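Questions from people who come to teach the robot at Zirnetti. Last changed in October by Cremilda Sampaio.

## Before your first session

**Do I need to know programming?**

No. You move the arm with the hand controller, and the computer keeps the movement. If you can park a car slowly, you can learn it in one morning.

**How long is one session?**

Two hours, with a pause in the middle. Please do not record more than 12 demonstrations without a rest. Tired hands make shaky movements, and the robot learns the shaking also.

## The word tray task

**What must I do in this task?**

You place letter blocks in the channel of the wooden tray, one after the other, until the word on your card is complete. Start at the closed end and push each block softly until it touches the one before. Then open the fingers wide and go back up — the recording stops only when you press the pedal.

**Which way do the letters go?**

They read along the length of the tray. In the wrist camera view the letters lie on their side, and you read from the near end to the far end. With "r", "o" and "b" in place, there is still free wood in the channel after the last letter.

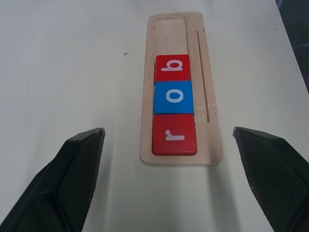

## When something goes wrong

**I dropped a block. Do I delete the recording?**

If the block stays on the table, pick it up and continue. We keep these recordings, they are useful. If it falls to the floor, press the red key and begin again.

**A block went in with the wrong letter up. Can I fix it with my hand?**

Never during the recording. Take it out with the gripper, or stop and mark the attempt as "failed". Dirceu Godoy looks at all the failed ones on Saturday and decides what to keep.

**The arm moves later than my hand. Is it broken?**

A small delay is normal. If it grows, close the Timport window and open it again. After 3 restarts without success, call Dirceu.

## Recordings

**How many do you have already?**

For the word tray we have 557 good ones. All tasks together are 2,780.

**Can I see the robot do the task alone?**

Yes, ask at the end of your session. It is slower than you, and with long words it still makes mistakes.

**Is my voice recorded?**

No. The cameras save only pictures, so you can talk — but please not to the person who is driving the arm.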